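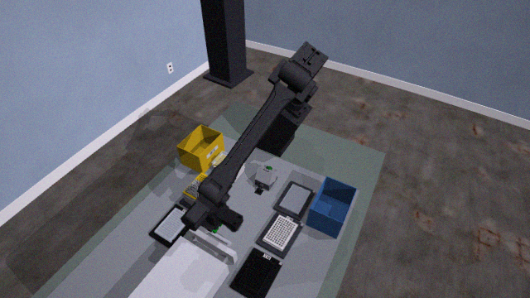

The robot has been on the roster since August and I still say good morning to it. So does half the lab, so I'm not too worried about myself.

I've been on the bench at Culteo for long enough to have a proper pipetting thumb (the physio has a name for it, I just call it Polley's revenge, after the assay that did the most damage). On a big week each of us would get through 180 plates, sometimes 200 if Rerkalbridge sent their samples down all at once. You'd fill a row, change tips, fill a row, change tips, and by three in the afternoon you'd be driving home in your head and hoping your hands were still in the right column.

Now the arm does the plate moving and we do the rest. I thought I'd hate it! I was one of the loud ones at the first meeting, with a list of questions written on the back of a glove box, most of them some version of "so who's getting the chop?" The answer was that no one was, and so far that's held, although two casual contracts weren't renewed over the summer and people have drawn their own conclusions about that. I've drawn mine.

Robel Tamiru runs the Tekleab bench next to ours and he's been the best person to learn from. He makes us go through every move in the simulation before it goes anywhere near the real deck, with all the labware in its spot: tip rack, plates, both bins, the lot. I grumbled about that too, and then my first attempt sent the gripper straight through a plate holder on the screen, so I've gone a bit quiet on the subject.

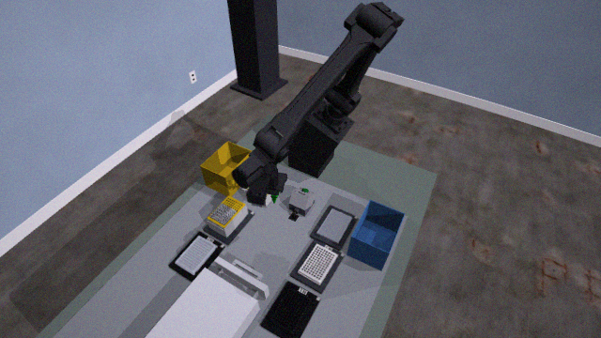 What my day looks like now

I get in, check the overnight list, load the deck and start the run. First run takes 45 minutes, and I used to stand there and watch the whole thing like it was a toaster. These days I go and read results, or ring the clinics, which I never had time for and which I've found I really like.

There are things I miss. We used to have the radio on and talk rubbish all day across the bench, and now we're all off in different corners. The new starters haven't had the practice by hand either, so when the arm stopped with 185 samples waiting last month, it was the old thumbs that got called back in. Mine was sore for days. We've asked for a manual session every fortnight so everyone keeps their hand in, and I'm still waiting to hear back on that one.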